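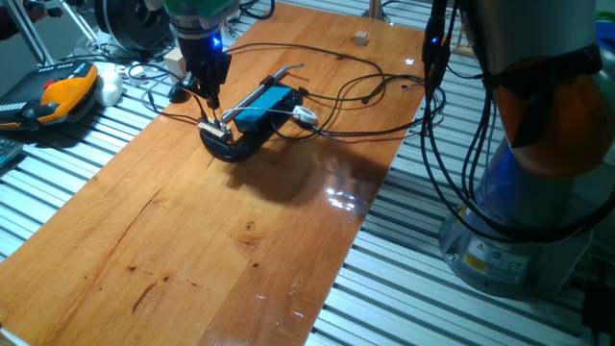 Varnished board on the slatted table, blue box and cabling on top.

Search notebook Go
Bench log, Idby shop
Posted May 7, 2024 by bench 3
5 comments 3 shares

Board first. Finish is orange-brown, very glossy, knots and dark streaks mostly down the lower left end. Overhead light bounces off it badly near the one edge, could not judge the varnish there at all. Will look again with a hand lamp from low down. Same can of Pluvaton as the December boards, second coat this time, sanded between. Don't want a third coat, it'll only get shinier.

Knots: ran a fingernail over the big ones, one slightly proud. Leave it.

Board sits diagonal on the aluminum rails. Fine for now but it rocks if you lean on the far corner. Felt strips, the thin ones, not the 65 mm pads. Order from Vasiliauskas, they had a pack of 2,000 for next to nothing but who needs that many. Ask for a short roll.

Cables. Black ones looped all across the top half of the board and round the blue box, few white ones mixed in. Too much slack. Want them down to one bundle going off the right side, ties every hand width, NOT taped to the varnish (tape took the finish off the Plorketti shelf, still annoyed). White ones need labels before anybody moves them.

Blue box: keep where it is til the cables are done. Metal rod lying along the top of it needs a proper place, it rolls. Small tray?

Wood blocks, the little tan/beige ones. Back in the tin at end of day please. Edges are sharp enough to mark the finish if they get dragged. Should break the edges with 220, five minutes work.

Black curved clamp thing same problem, check underneath for grit befoer setting it down on the varnish.

To do
- felt strips
- labels, then ties
- hand lamp check on the glare side
- wax? ask first

Rest of the afternoon went on the sander bag. Split again at the seam.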